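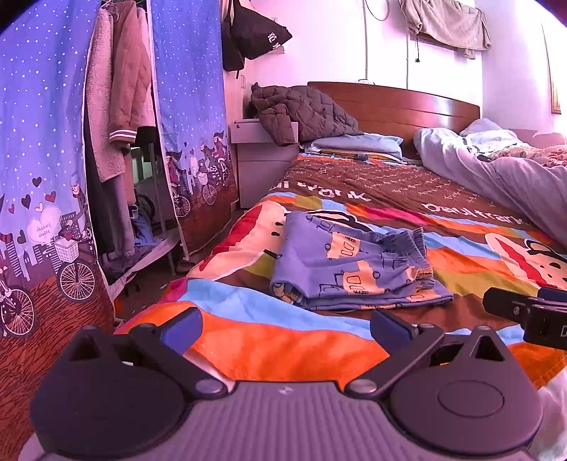

The Folding Shift

At Vitbridge, a robot is learning to put the laundry away. The housekeepers are teaching it, on the clock, and they have opinions about the student.

4 July 2018

Rajeshwari Murthy has folded clothes for a living for 17 years, and until last November nobody had asked her how. Then a man from Wesix came into the staff room at Vitbridge with a case, opened it on the table next to the microwave, and asked all the housekeepers at once.

Vitbridge sends people into other people's homes to clean, change beds and put away the washing. It has 31 housekeepers on its books and an office over a tire shop in Fleseck. Most of its customers are families with two jobs and not enough closet. What was in the case was a gripper with a handle: the business end of a robot, minus the robot. The idea was that the housekeepers would do some of their usual work with it, the camera would watch, and in time a machine would pick up the habit.

"I asked him who was going to carry the machine up the stairs," Murthy says. "He wrote that down."

The first weeks were slow going. A person with two free hands folds a pair of child's pants without noticing she has done it. A person with a gripper notices everything. The elastic at the waist pulls the fabric out of square. A knitted cuff snags. A pillowcase slides off the bed at the moment you have it pinched where you want it, and you get to pinch it again. Murthy compares it to eating soup in ski gloves, and she has a wrist brace in her locker to back up the comparison.

Wesix wanted real homes, which Vitbridge has plenty of, with customers who had signed a form and got a discount for it. It didn't want them made nice first. This caused more trouble than the gripper did. Housekeepers straighten things. Ask one to stand in a bedroom with a jacket thrown over the nightstand and leave the jacket alone until the recording starts, and you are asking for real self-control. Several early sessions were sent back for being too tidy, the only time in the company's history that it had received that complaint.

Pay was the next thing. Vitbridge pays by the visit, and a visit with a gripper takes as long as it takes. For the first month the recording was treated as a favor, and the housekeepers treated it like one, meaning they did it when there was nothing better on. Then came an hourly rate for gripper time, a limit of 60 minutes at a stretch, and a second person on any visit that included recording. The second person does the bathroom. There was some feeling about who got to be the second person, and now there is a list on the wall.

The manager who worked all this out came from the Strömberg hotel, across the river, where automation arrived earlier and went differently. The Strömberg bought a folding machine for its sheets. It is long, loud and very good at sheets. It replaced two people in the basement, who were moved upstairs to do rooms, and one of them quit within the week, having taken the basement job in the first place to avoid guests. The machine has never been shown a sweater. At a hotel it doesn't need to be.

A home is a different matter, and the longer you spend with the Vitbridge crews the more you wonder who looked at a child's bedroom and thought: there, start with that. The bedding has cartoons on it. The clothes have cartoons on them too, and if you lay one on the other you need a moment to find the edge yourself. Every family has its own idea of where pajamas live. Murthy knows one house where socks go in the kitchen. She asked why once and got an answer long enough that she has not asked anything there since.

A lot of this knowledge had never been written down, and getting it down has been an odd side effect of the project. Wesix asks for a spoken note at the end of each session, saying what was done and why. The notes were meant for the engineers. The newer housekeepers began asking to hear them, and now they are played at training. People who worked alone for years, in houses where the best review was silence, have found out how their coworkers handle a fitted sheet. It has not led to peace. There are 3 schools of thought on fitted sheets at Vitbridge, and the robot is being raised in all of them.

Whether the robot will take the jobs is the question I kept bringing up and everyone kept answering politely. The official line is that a machine will handle the putting away and leave the housekeepers more time for cleaning. Murthy has noted which half of that she would have picked. Putting away is the part of the visit she does sitting on the edge of a bed. Cleaning is the oven.

She did get something in return that she values. The project pays a bonus for sessions that are used, and she negotiated for it in person, at the table by the microwave, on behalf of everyone on the list. She also asked for a say in what gets recorded, and some of it she has kept back. She won't use the gripper on anything a customer's mother knitted. She won't record in a room where someone has been ill. These were not in the contract and now they are, in her wording, with one comma added by a lawyer.

In May the crews were invited to see the pupil at work. Wesix had an arm bolted to a bench and a pile of kids' clothes beside it. The arm picked up a pair of pants, laid them flat, thought about it for a length of time that would have got a new hire spoken to, and folded them in half. Then it went back and tugged the waistband straight with a short double pull.

The others turned to look at Murthy. She does that. She had never noticed, she says, and she has been trying to stop ever since, with no luck so far.

She was back on the schedule the next morning, two houses before lunch, the second one with the gripper. Her name was down for the bathroom at the first.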